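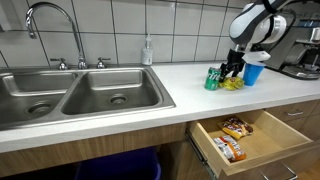
Revside Lab Plans Second Arm for Kitchen Project

The Revside robotics lab will add a second arm to its Judus kitchen project next year, under an equipment plan released Monday. The plan also covers spare grippers, a new service contract and changes to the kitchenette where the work is done.

Judus deals with household jobs such as moving snacks and cups, opening drawers and clearing counters. All of it now runs on one white arm with a black two-finger gripper, and staff book time on it by the half day. The lab said the waiting list had become the main limit on the project.

The new arm will be leased for 2 years from Zamfir, a regional equipment dealer. Buying was considered, but the lab wants to see how heavily the machine is used first – the lease allows a purchase at the end of the term.
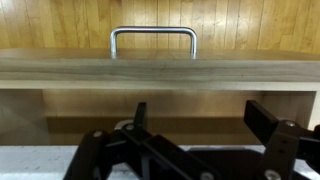

The gripper with its fingers open at an open, cabinet-like structure. Spare fingers and linkage parts are in the new budget.

Spare parts take up a larger share of the plan than before. The lab set aside $3,843 for grippers, fingertip pads and fasteners, to be ordered from Illska in August. Until now parts were bought one at a time as they wore out, and the arm sat idle while orders were filled.

Maintenance will move to a fixed contract with 3 service visits a year. The lab said the arm has passed over 1,000 hours of use and is due for a full inspection before the second one goes in.

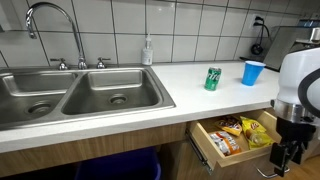 Kitchenette stays in use

The plan keeps the present sink, counter and wood cabinets. Drawer slides will be replaced when needed, and groceries such as chips and canned soda remain a small separate line in the budget. A second test kitchen was priced but left out for lack of floor space.

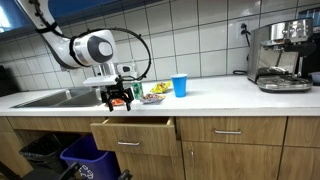 Electrical work comes first

An electrician will check the circuits along the counter before the lease is signed. The espresso machine shares that wall, and the lab wants a dedicated line for each arm. Delivery dates will be set with Zamfir after that work is approved.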